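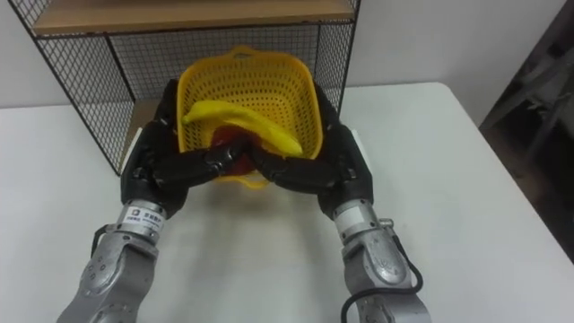
Noeline Rewi wrote in to ask whether the thermostatic valve has to go in before the tile, or whether she could tile first and cut the hole later. Before, please! The valve body on the Elodden shower sits inside the wall, and the depth of your finished tile decides where it goes. I tiled first in my own bathroom and ended up chipping out four good tiles.

Section 3: Fitting the Elodden valve and rail

What you need on hand: the valve body, the plastic guard that came clipped over it, thread tape, two adjustable wrenches, a level and a towel to cover the drain.

1. Shut off the water to the whole house and open the lowest faucet until it runs dry.
2. Hold the valve body in the wall opening with the word UP facing the ceiling. Hot goes on the left.
3. Wrap each thread with tape, clockwise, and start the nuts by hand.
4. Set the level across the guard and screw the body to the backing board.

Caution: keep the hot supply at 120 degrees or lower. The valve blends it down, but it isn't built to fix a water heater that's set way too high.
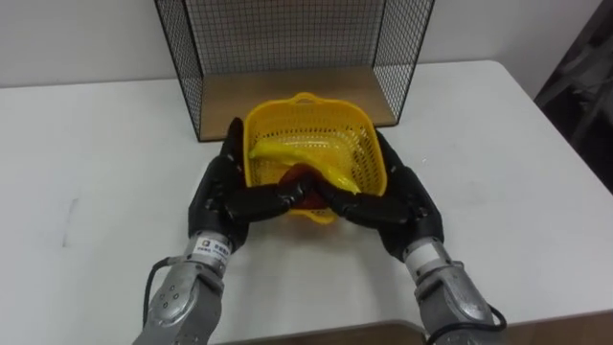 Storage comes next, and I'd settle it now while the wall is still open, so you can put extra blocking behind wherever the shelf brackets will land. The Tunuda corner shelf needs it, and so does the rail. For shampoo bottles I like a plastic basket with lots of small round holes in the walls, like the yellow one here, so the water has somewhere to go (mine lives on the lower shelf and I rinse it out when I remember). Whatever you choose, keep it clear of the valve handle.

5. Turn the water back on slowly and leave it on for 60 minutes with the guard still in place. Check every joint with a dry paper towel.
6. Close up the wall, tile it, and let the grout cure before you go on. 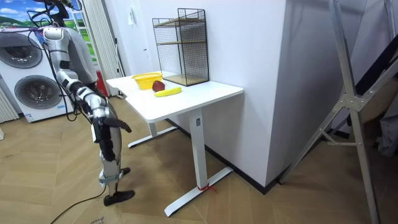 Can I run the shower the same day I seal around the trim plate?
Wait until the next morning, and give it 14 hours at the very least if the room is cold.

7. Pull off the guard and slide the trim plate on. It should sit flat with no rocking.
8. Run a bead of sealant along the top and both sides. Leave the bottom open so any stray water can drain out.
9. Push the handle on with the dot at 12 o'clock and tighten the tiny screw underneath.

Note: if the handle feels stiff, back the screw off a quarter turn. Mine was way too tight the first time and I blamed the valve for a week!

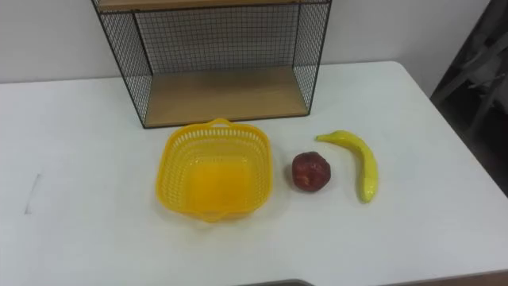 Shelf unit, basket and fruit on a white table.

10. Hang the hand shower on the rail and try it at low, then full flow. Adjust the temperature stop (Section 4) before anyone takes a real shower.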